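Perguntas frequentes – Ateliê de Sabonetes Prikano

Antes de mais, obrigada por passar por cá! Juntámos nesta página as perguntas que mais nos chegam por correio eletrónico e ao balcão, e tentámos responder como responderíamos à mesa, com um chá à frente e sem pressa nenhuma. Se a sua dúvida não estiver na lista, escreva-nos à vontade.

Preciso de ter experiência para me inscrever na oficina de iniciação?

Nenhuma. Quase toda a gente chega sem nunca ter pegado numa balança de cozinha com más intenções, e a oficina foi pensada para isso mesmo. Começamos pela conversa sobre óleos e manteigas (que se prolonga sempre um bocadinho, porque a Kanako Noguchi gosta muito do assunto e nós gostamos muito de a ouvir) e só depois passamos à mistura.

Quanto tempo dura e quantas pessoas há em cada grupo?

A oficina dura quatro horas, com uma pausa a meio da manhã, e os grupos têm no máximo seis pessoas. Já experimentámos com mais gente e ficava tudo apertado, com cotovelos a mais e atenção a menos.

A soda cáustica não é perigosa?

É um produto que pede respeito, sim, e não vamos fingir o contrário. Na oficina trabalha-se com óculos, luvas e mangas compridas, e é sempre a soda que se deita na água, nunca a água na soda. Durante a cura, a reação completa-se e o sabonete vai ficando mais suave. Se estiver grávida ou tiver problemas respiratórios, fale connosco antes de se inscrever, que temos uma oficina de base pronta, sem soda, igualmente bonita.

Posso levar crianças?

À oficina de base pronta, a partir dos 6 anos e sempre com um adulto. À de iniciação, não, por muito ajuizadas que sejam!

Quanto custa?

A oficina de iniciação fica em 31 euros por pessoa, com todos os materiais incluídos, e leva para casa o que fizer.

Porque é que tenho de esperar quatro semanas para usar o meu sabonete?

Ai, a pergunta do costume, e tão compreensível. O sabonete feito a frio precisa de tempo para perder água e endurecer. Usado cedo demais, gasta-se num instante e pode ser agressivo para a pele. Guarde as barras de pé, com espaço entre elas, num sítio arejado e sem sol direto, e vá virando de vez em quando.
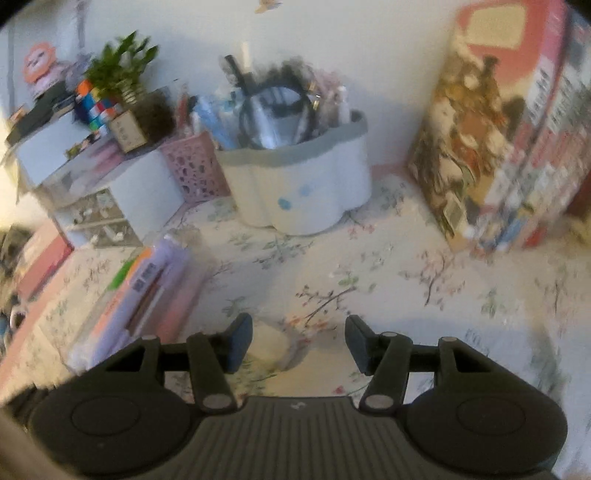
O meu sabonete ganhou uma camada esbranquiçada. Estragou-se?

Em princípio, não. Costuma ser cinza de soda, que se forma quando a massa apanha ar nos primeiros dias. Passa com um pano húmido ou com o vapor de uma chaleira, e há até quem goste do efeito. Já se notar manchas alaranjadas e um cheiro a óleo velho, é ranço, e aí mais vale deixar a barra para lavar panos.

Que óleos essenciais aconselham para começar?

Alfazema, sem hesitar, e também alecrim. Os citrinos são uma alegria no frasco, mas perdem-se muito depressa durante a cura, e o Timothée Gaillard, que nos ajuda com as fragrâncias, costuma juntar-lhes um pouco de litsea para segurar o aroma.

Fazem oficinas para grupos já formados?

Fazemos, sim, e com muito gosto. Em maio a agenda enche depressa, por isso convém escrever com antecedência.

E se eu não puder ir no dia marcado?

Avise-nos até à véspera, antes das 18h00, e passamos a sua inscrição para outra data sem qualquer custo. Também pode ceder o lugar a uma amiga ou a um vizinho, basta dizer-nos o nome.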